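The case for keeping the bad grabs

14 shares | 6 comments

Every team that teaches a robot arm by showing it examples ends up with a pile it doesn't want. We had 3,000 recordings of an arm picking up artificial flowers at the end of last season. After the tidy-up we had 2,515. The other 485 went into a folder called "rejects", and I have spent a fair bit of time since then arguing that most of them should come back out.

Some background. Stotov makes display arrangements for shops and hotel lobbies, and the dull part of the job is getting single stems out of a bin and into a holder. I help run the sessions at our Irkport site, where an operator guides the arm through the pick by hand and the system records what the wrist camera sees along with what the fingers do. Each recording lasts less than a minute. An operator can manage 50 before a break, and after that the quality drops off whether they admit it or not.

The rule for a reject was written early on, when we were in a hurry. If the fingers closed on the wrong part of the stem, out it went. If the operator backed off and tried again, out. If a leaf was in the way of the camera for most of the approach, out. Each of those sounds sensible when you read it in a list. Put together, they mean the system only ever saw people getting it right the first time with a good view.

Then we put it to work on a full bin and it did badly in a very particular way. When the approach was clean it was fine. When it drifted a little to one side it kept drifting, and it had no idea how to come back, as it had never been shown anyone coming back. The operators knew how. They did it several times a shift, and we had thrown it away.

I went through the rejects over a couple of weeks in December, mostly after four in the afternoon when the arm was off. We restored 28 to start with, all of them second attempts where the operator missed, opened the fingers, shifted and got hold of the stem. That made 2,543. It is a small change and I won't claim it fixed the bin problem. What it did was let us talk about the problem properly, using real recordings of the thing we wanted the arm to do.

The usual answer to this is that bad examples teach bad habits. I accept that for some of them. If the operator sneezed and knocked over the bin, leave it out. If the fingers crushed a flower head and the operator carried on as if nothing had happened, leave that out too, or at least mark it so it isn't copied. But a miss followed by a recovery is a different sort of recording, and it should have its own label. Our old form had a box for "good" and a box for "bad" and that was the whole form.

The second answer is cost. Labelling takes longer than deleting, and Vallitz, who do our checking, charge by the hour. Fair enough. Recording takes longer than either, though, and we had already paid for that. It makes no sense to me to pay an operator to produce a recording and then bin it to save a minute of somebody's reading time.

I would also stop cleaning up the room so much. At the Delaunay site they set out one stem at a time, well spaced, leaves turned away from the camera. Their recordings are lovely to look at. A hydrangea in a working bin has branches over branches, and the leaves go where they like. If the arm is going to meet a tangle, the examples need tangles in them, including the ones where you can barely make out the petals.

My suggestion for the coming season is plain enough. Three labels on the form: clean, recovered, spoiled. Only the last one gets left out of training, and nothing gets deleted. Operators pick the label themselves straight after the grab, while they still remember what they were trying to do.

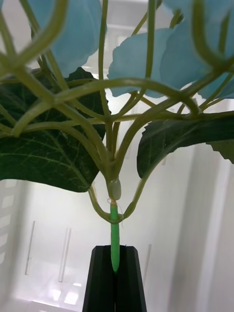 The operators should also be able to add a line in their own words. The old form had no room for it, and half of what I know about holding a stem I learned from them standing beside the bin.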